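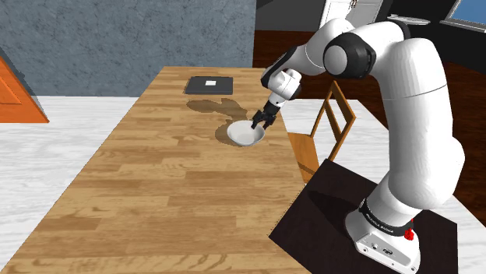 Flerkance publishes common rules for testing robot arms in simulation

22 February 2020

Flerkance, an association of research labs and small automation companies, has published its first guide on how to test robot arms in simulation and how to report the results. The document is meant for teams that train an arm in a computer-made room before they let it work in a real one. It can be used from today, and member labs have until December to bring their own reports in line with it.

The reason for the guide is a simple one. Many teams now publish a success rate for tasks such as putting an object into a bowl or taking it out again, but the rates are hard to compare. One team counts a trial as good when the fingers touch the object. Another team waits until the object is lifted and stays in the grip. Some teams start every trial from the same position, and others move the objects each time but do not write how far.

"We read many reports where the number was very good and we could not find out what it was the number of," said Babita Ahuja, who led the writing group. "The guide does not tell a lab what its robot should be able to do. It tells the lab what to write down."

The first part of the guide deals with the trials. A team that wants to report a success rate must run at least 100 trials for each task, and must say before the first trial what will be counted as success. Trials that stop because of a software error may be repeated, but they have to be listed in the report. It is not allowed to remove them without a note. If a team changes the position of the table, the light or the color of the objects between trials, the limits of these changes should be given in a table at the end.

The second part is about the simulated room itself. The writing group asks that the arm in simulation keeps the same joint limits, speed limits and grip force as the real model. It also asks for furniture of normal household size. According to Ahuja, this point took the longest time to agree on. Some members wanted an empty floor with one table only, as it is easier to repeat. Others said that a chair standing close to the work area is exactly what an arm will meet in a home or a small workshop, and that a test without it says too little. The final text accepts both kinds of room, but the report must name which kind was used, and results from the two kinds may not be mixed in one average.

Contact with furniture is treated with special care. Every contact between the arm and an object that does not belong to the task must be recorded, also when the trial ends well. In the earlier draft such contacts were only a recommendation. They became a requirement after Erkach, a company that builds test rooms for several members, looked again at 2625 of its stored trials and found 190 in which the arm had touched a table edge or a chair and the trial was still marked as a success.

The third part covers the step from simulation to the real machine. Here the guide is short. The first real trials should be made at reduced speed, with a person next to the emergency stop, and nobody else should stand inside the reach of the arm. A good result in simulation is not accepted as a reason to leave out the risk assessment of the real workplace. Local safety rules always come first — the guide repeats this on three different pages.

Reactions from the members are mostly positive, with some worries about the extra work. Chaudhary, a small company which develops grippers, said it supports the rules on contact but expects that the reports will become longer. It has asked for a lighter version for early tests that are not published. The writing group will discuss this request at its next meeting.

A free tool for checking reports is being prepared under the name Arkurix. It will read the record of a test and show which required fields are missing. It will not judge the quality of the robot. A first version is open to members now, and up to 70 reports can be checked in one run.

The guide is available in English from the Flerkance office at no cost. Comments can be sent by members and by other labs, and those that arrive before the end of the year will be considered for the second edition.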